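Como programar a primeira cena de luz num palco pequeno

Quem chega ao Alcantara pela primeira vez costuma querer logo os efeitos todos, e eu percebo bem a tentação! Mas comecem com calma, com dois projetores frontais e uma máquina de névoa no mínimo. Liguem a mesa, deem um endereço DMX a cada aparelho (o primeiro no 1, o segundo no 28, se forem dos nossos Komdale antigos) e escrevam tudo numa fita colada à mesa.

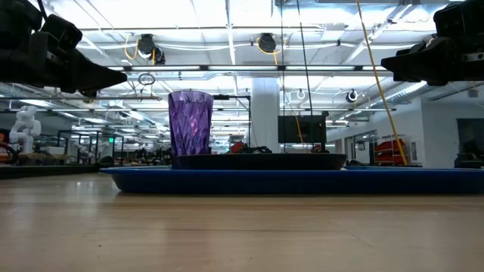

Depois subam o frontal a metade e peçam a alguém que ande pelo palco, devagar, de uma ponta à outra. O Marcus Greenberg fez isso comigo em outubro, durante uma tarde inteira, coitado - e foi assim que descobrimos um buraco escuro mesmo ao lado do piano. Corrijam primeiro a posição dos projetores e só então mexam na cor. Um âmbar suave fica bem em quase todas as peles.

Quando gostarem do que veem, gravem a cena com um nome que se entenda daqui a um mês, tipo "entrada quente".
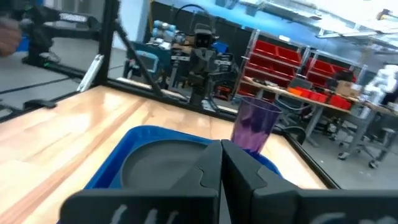 E a névoa, liga-se antes ou depois de o público entrar? Antes, uns bons minutos, para ter tempo de se espalhar pela sala - e com o ar condicionado no mínimo, se a casa deixar.

Para a passagem entre cenas, experimentem dois segundos e vão alongando a partir daí.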